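# About Kermani

Kermani is a records storage and document handling company based in Skokadcombe. We hold paper files for law practices, medical clinics, surveyors, schools and small councils, and we return them on request, either as the original or as a scanned copy. We also carry out supervised destruction at the end of a retention period.

The company was set up by Roya Khosravi and Farzad Khosravi, who had both worked in the file room of a regional hospital. The first store was a leased cold room with the refrigeration plant removed. It had good insulation and a sound floor, and two of its features were carried across to the present building: the sealed door lobby and the raised lowest shelf.

## What we store

Most of our holdings are A4 and foolscap files in standard archive cartons. We also accept:

- bound ledgers and minute books
- rolled and flat plans, up to A0
- microfiche and aperture cards
- X-ray film, in the original sleeves
- index cards, in drawers or trays

We do not accept cellulose nitrate film, undried water-damaged paper, or loose batteries. Cartons found to contain any of these are set aside at the dock and the client is contacted the same day.

## How a file is handled

Each carton is given a label at intake. The label carries the client code, the carton number and the destruction review month. Individual files are listed only where the client has asked for file-level indexing, as this changes the price and the turnaround. Carton-level clients may move to file-level indexing at any time, and the work is then done in carton order.

Before scanning, files are prepared by hand. Staples, pins and bulldog clips are removed, folded corners are flattened, and adhesive notes are moved to a carrier sheet so that nothing beneath them is hidden. Preparation takes longer than scanning on nearly every job. 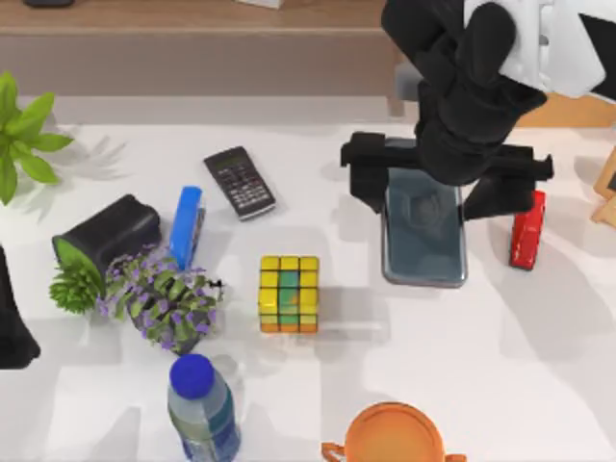
Scanning is done at 200 dpi for ordinary office correspondence. Plans, faded carbon copies and anything with fine pencil annotation are scanned at a higher setting agreed with the client beforehand. Output is PDF/A unless another format is specified in the service schedule. Blank reverse sides are dropped by default — legal clients usually ask us to keep them, and this is noted on the job sheet.

After scanning, the file is put back in its original order. Staples are replaced only if the client has requested it. Otherwise the pages go back into the folder with a plastic-coated clip, which does not mark the paper over long storage.

## Retrieval

Requests received before 2 pm are dispatched the same working day. Requests received after that time go out the following morning. Scan-on-demand requests are limited to 80 pages per file on the standard tariff; longer files are quoted separately or sent as originals. There is no delivery run on Sunday.

Originals leave the building in locked satchels and are signed for at both ends. A file that has been out for more than 3 months generates a reminder to the client. We do not charge for reminders, and we do not close a carton record while any of its files are out.

## The building

The store has three chambers, each with its own fire separation and its own air handling. Paper is held in the two larger chambers. Film and fiche are held in the third, which is kept cooler and drier. Temperature and relative humidity are logged continuously and the logs are available to clients for any period during which we have held their material.

Shelving in the paper chambers is fixed, not mobile. Mobile shelving would increase capacity, but it slows retrieval when two people need adjacent aisles, and the centre aisle has to stay clear for the pallet jack.
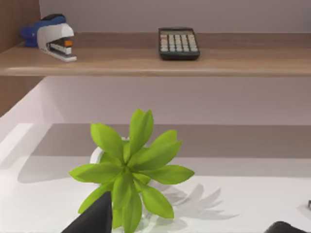
Pest monitoring is by sticky trap, checked monthly. Silverfish are the usual concern in this district, and incoming cartons from domestic garages or sheds are held in the lobby before they are shelved.

## Systems

Our catalogue runs on Odel, a carton tracking system that we have used since moving to the present site. Clients can search their own holdings, raise retrievals and approve destruction lists through it. Transfer satchels and rigid plan tubes are supplied to us under the Gadutent name and can be bought through the office at cost.

## People

**Roya Khosravi** — Managing Director. Contracts, retention schedules and client audits.

**Farzad Khosravi** — Building and Transport. Air handling, fire systems and the two delivery vans.

**Golnar Azimi** — Scanning Manager. Document preparation, image quality and indexing standards.

**Gilles Tanguy** — Store Supervisor. Intake, shelving and retrievals.

**Randi Myklebust** — Destruction and Compliance. Review lists, witnessed destruction and certificates.

## Visits

Clients may inspect their own holdings by appointment on any weekday. Please allow one working day for cartons to be brought to the reading room. Pens are to be left at the front counter; pencils are provided. Parking is at the rear of the building, next to the dock, and the reading room is accessible by ramp from that side.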